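Stomer two-tier bottle rack, six months on

I bought the Stomer in December to get our drinks off the kitchen floor. It stands against the wall by the back door and I have used it every day.

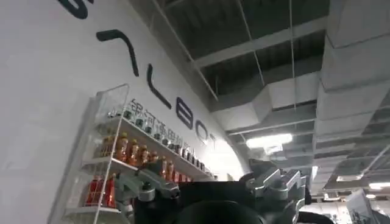 Zahira Wuisan wrote to ask if the shelves sag, as hers did on an older Inen rack after one summer of soda bottles. Mine have not. I keep the heavy bottles on the lower tier and juice and water on top, and both tiers are still level.

Assembly took 60 minutes with the hex key in the box. The instructions skip the step where the side rails go on, so look at the drawing on the back page first. One of the 8 screws had a bad thread. Stomer mailed a new one within the week.

The front lip is too low. A slim bottle tips over it if you pull out the one beside it too fast, and I have lost a bottle of iced tea that way. A strip of shelf liner helps. The feet could be wider too, and on tile I would screw the rack to the wall. The screws for that are not included.

Cleaning is easy. Both shelves lift out and fit in my sink.

The Idodero rack costs less but holds only small cans. If you buy liters, get the Stomer.

Updated 5/6/20: the replacement screw is holding fine.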